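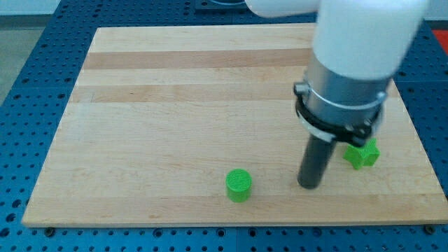
Gripper and tool trials, Flurnthorpe bench: gallery

Posted by Vivek Thakur, 10/28/26

The Flurnthorpe bench was set up in June to compare end effectors on one arm, with the same parts and the same controller settings throughout. Tools are changed at the wrist clamp and the tool centre point is taught again after each change. This page covers the rod tool. The Tollent two-finger gripper and the Closon suction cup will have pages of their own when Sarita Rathore has finished checking the logs.

Rod tool over the maple board

The dark grey rod hangs from the metal wrist below the black clamp ring, its rounded tip just clear of the wood and nearer the star than the cylinder. Both parts are 3D printed in green. The cylinder stands on end and the star lies flat.

Notes on the parts

The cylinder is the tipping case. Pushed low it slides, pushed high it goes over, and the height at which one becomes the other is the figure we want from each tool. The star is the rotation case. A push on a point turns it, and a push into the notch between two points moves it with much less turning. Devendra Agarwal drew both parts and keeps the files.

Notes on the surface

Board grain runs left to right as seen from the operator's side. Pushes along the grain and across it are logged separately. Sorin Pană asked for a run directly on the perforated table as well, but the edges of the holes catch the star and the results were not repeatable. Those runs are kept in the archive and left out of the comparison.

Settings

Controller: Vishwakarma, firmware as supplied
Approach height: 20 mm above the part
Push speed: 14 mm/s
Push attempts logged, cylinder: 2000
Push attempts logged, star: 3000
Tool centre point: taught at the tip, checked at the start of each session

Known problems

The rod is not quite parallel to the wrist axis. Turning the last joint therefore moves the tip in a small circle unless the centre point has been taught properly. Abhishek Uniyal has written a short check for this, and any session that fails it is marked in the log and repeated.

Clamp bolt torque is not recorded for the early sessions. From the second batch onwards it has its own column.

Requests for the raw logs should go to Sarita. Please state which part and which push direction you need, as the full set is slow to copy.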